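4. What kitchen diaries can and can't tell us about food waste

Figure 2. Items on a wooden tabletop, with a red bell pepper at left. 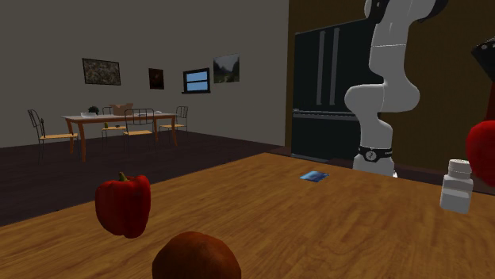 Ingrid Vassallo

The case for the kitchen diary rests on a simple claim: if people write down what they throw away on the day they throw it away, the totals will be close to the truth. We doubt this. The Eltcombe study, which is still the one most often cited in local planning papers, gave diaries to 385 households and got usable pages back from most of them. What it didn't do was look in the bins. Its low weekly totals were then read as a sign that Eltcombe residents waste little food, when they could just as well show that people get tired of writing.

There are hints of this in the diaries themselves. Entries are long in the first days and thin out quickly. By week 6 many pages carry a single word, often "scraps," and a check mark. The authors treat the drop as a learning effect, in which keeping the diary makes people more careful. That may be part of it, but the design has no way to separate careful households from bored ones, and the paper spends one paragraph on the matter.

The Lerkomia project tried to fix the problem by weighing trash from 55 of its diary homes. This was a real step forward, though a small one. The homes agreed to be weighed and knew which weeks were involved, and the weighing took place in December, when guests and holiday meals upset the usual pattern. Even so, the bins held more than the diaries said in most of these homes. The report calls the gap "acceptable" and does not say what size of gap would have been unacceptable.

A second trouble is what counts as food. A whole bell pepper (Figure 2) is easy to log if it goes in the trash. Its stem and seeds are another matter. Some diary keepers list them, some don't, and the printed instructions in both studies leave the choice to the household. Peels, bones, coffee grounds and the end of a loaf raise the same question. We found no sign that either team went back to ask people what rule they had used – a short phone call would have settled much of it.

The Duangkaew trial used a fixed list of items and avoids some of this trouble, but a list brings its own bias. Foods that are on it get remembered. Leftovers from mixed dishes, which have no line of their own, tend to vanish.

None of this shows that household waste is high. It shows that the diary totals can't carry the weight placed on them, least of all in comparisons between towns. In Section 5 we use diary data only to rank food types within a single study, and we leave the totals alone.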